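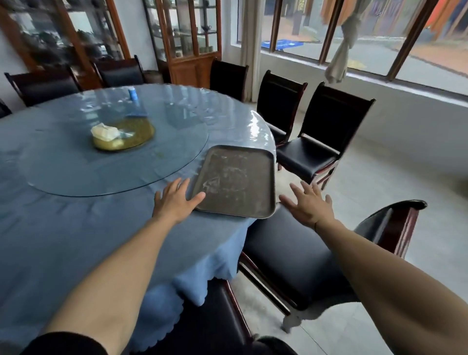 Category: Household furnishings / Table coverings and serving equipment

Lazy Susan (tabletop turntable)

A lazy Susan is a rotating tray placed on a table, counter or shelf so that items on it can be reached by turning the tray. In dining use it is normally circular and stands at the center of a round table. The term also covers rotating shelves in corner cabinets, which work on the same principle but are built into the furniture. This article deals mainly with the tabletop type and with the coverings and loose trays used with it.

Other names: turntable, rotating tray, revolving server.

Construction

A tabletop turntable has three parts: the top, the bearing and the base. The top is the surface that carries the dishes. The bearing allows it to rotate. The base rests on the table and keeps the bearing level.

Tops are made of glass, wood, stone, metal or plastic. Glass tops for dining tables are generally tempered, with a ground or polished edge. Clear glass often shows a green or blue-green tint, most noticeable at the edge, where the light path through the material is longest. The tint comes from iron in ordinary soda-lime glass and is reduced in low-iron grades. Tinted glass is also sold as a deliberate color.

Two kinds of bearing are common. The first is a ring of steel balls held between two pressed metal plates. The second is a single central bearing set into a molded or cast hub. Ring bearings spread the load over a wider area and resist tipping. Hub bearings are lower and easier to clean, but a heavy dish at the rim of a large top may cause it to dip. In both kinds the bearing should turn freely without coasting for long, as a tray with very little friction can throw liquid from shallow dishes when it is stopped.

Bases are fitted with rubber or silicone feet. With a glass top the base is visible from above unless the glass is heavily tinted or covered. Some glass tops are bonded to a metal disk that attaches to the bearing; others rest on soft pads and can be lifted off for washing.

Sizing

The diameter of the turntable is chosen to leave a clear band of table between its rim and the table edge. This band holds the individual place settings. A band of 12 inches is considered a working minimum for a dinner plate with flatware. More space is needed where diners use several small dishes each.

Diameter of the top also governs reach. On a small round table a turntable is a convenience. On a table seating eight, the center is beyond comfortable reach for most people, and shared dishes placed there without one must be passed by hand. A common practice is to make the turntable about half the diameter of the table, with larger proportions used where most of the food is shared.

Height matters less than diameter, but a low turntable allows the rims of dinner plates to pass partly under its edge. This recovers some table space. Tall glasses and serving spoons projecting past the rim are the usual obstruction, and are struck when the tray turns.

Use at the table

Shared dishes are placed toward the outer part of the tray and condiments toward the middle. Serving handles are laid inward or across the dish. The tray is turned slowly and only when no one is serving from it. In many households a clockwise direction is customary.

Between meals the turntable usually remains in position and serves as a holding place for small items, such as a plate, a container, a folded or loose cloth, or tissues. Items left on the tray are cleared before it is wiped.

The load should be kept even. A heavy pot placed alone at the rim puts a bending load on the bearing and, in glass tops, concentrates stress near the hub. Hot cookware is set on a trivet. Tempered glass withstands more thermal shock than plain glass, but neither the bearing grease nor the feet benefit from repeated heating.

Coverings beneath the turntable

A turntable may stand directly on a bare tabletop or over a covering. The coverings most often used on round dining tables are described below. They may be used singly or in layers.

Tablecloth. A fabric cloth protects the finish from light scratches and absorbs small spills. The part that hangs below the table edge is called the drop. A short drop of 6 to 8 inches is practical for daily dining, while longer drops are used for formal or decorative effect. On a round table the drop falls in folds, because the circumference of the cloth is greater than that of the table. Hems may be straight, rolled, bound or scalloped. A scalloped hem has a row of convex curves cut or stitched along the edge. It shows the folds clearly, but takes longer to iron than a straight hem.

Clear protective sheet. A transparent plastic sheet is laid over the cloth so that the color of the fabric remains visible while the surface can be wiped. Flexible PVC is the traditional material; thermoplastic polyurethane and EVA are also used. Thin sheets drape over the edge with the cloth. Thick sheets are cut to the outline of the tabletop and lie flat. Glossy sheets give strong reflections near a window, which can make smears difficult to see from one side of the table and very plain from the other. Matte and frosted grades reduce glare at the cost of some clarity.

Padding. A felt or foam-backed pad may be placed below the cloth to soften noise and limit heat transfer. Thick padding is unsuitable under a heavy turntable, as the base sinks unevenly and the tray may fail to sit level.

New plastic sheets often carry creases from packing. These relax over several days at room temperature. The turntable is put in place once the sheet lies flat, as a base standing on a ridge will rock. Air trapped between cloth and sheet is worked out from the center toward the edge with the flat of the hand.

Serving trays

Loose trays are used to carry dishes to and from the table and may be kept on it beside the turntable. The rectangular pattern with rounded corners is widespread. Rounded corners are easier to form in sheet metal, are less likely to mark the table, and do not hold residue as a square corner does. A raised rim keeps dishes from sliding and stiffens the tray.

Metal trays are made of stainless steel, aluminum or coated steel. They may be left plain or given a colored finish. Dark surfaces show dried water marks, streaks and smudges more readily than pale ones. Whitish marks on a dark tray may be mineral deposits from hard water, detergent residue or dried food, and the three are treated differently. Detergent residue comes away with clean warm water. Mineral deposits need a mild acid such as diluted vinegar, followed by a rinse. Dried food is soaked first. Marks that remain after all of these are generally wear in the finish and cannot be washed out.

A tray resting on a plastic sheet tends to grip it, and dragging the tray can pull the sheet and the cloth together. The tray is lifted with both hands, or one hand holds the covering flat as the other raises the tray.

Seating

Round tables with a turntable are usually used with armless side chairs, which can be set closer together than armchairs. Chairs with leather or leather-type seats in wood frames are common in dining rooms where spills are expected, as the covering can be wiped. A chair needs clear space behind it for a person to sit down and rise. On hard flooring such as tile, felt pads under the legs reduce noise and wear.

Where the tablecloth has a long drop, chairs are drawn back before the cloth is straightened. A fold caught between a seat and the table apron will shift the whole covering when the chair is next moved, along with anything standing on it.

Cleaning and maintenance

The top is wiped after each meal with a damp cloth and dried. Glass may be finished with a lint-free cloth. The tray should not be flooded, as water entering the bearing displaces grease and causes rust in plain steel races. If the top is removable, it is taken off and washed separately.

The base is lifted periodically and the area below it cleaned. Crumbs collect there and may scratch a plastic sheet as the base shifts. Rubber feet in long contact with soft PVC can leave stains, and the plasticizer in the sheet may cause the feet to become sticky. A thin disk of polyester film or cork under the base prevents both.

Common faults are as follows.

Grinding or uneven rotation: dirt in the bearing. Ring bearings can be brushed out and lightly greased with a food-safe lubricant.

Rocking: a missing foot, a crease in the covering, or a distorted base.

Drift: the tray moves on its own toward one position. The table is out of level or the load is uneven.

Chipped edge on a glass top: the top is withdrawn from use. Tempered glass cannot be ground or cut after tempering, and edge damage may lead to sudden breakage.

See also

Corner cabinet; Dining table; Serving tray; Tablecloth; Table pad; Trivet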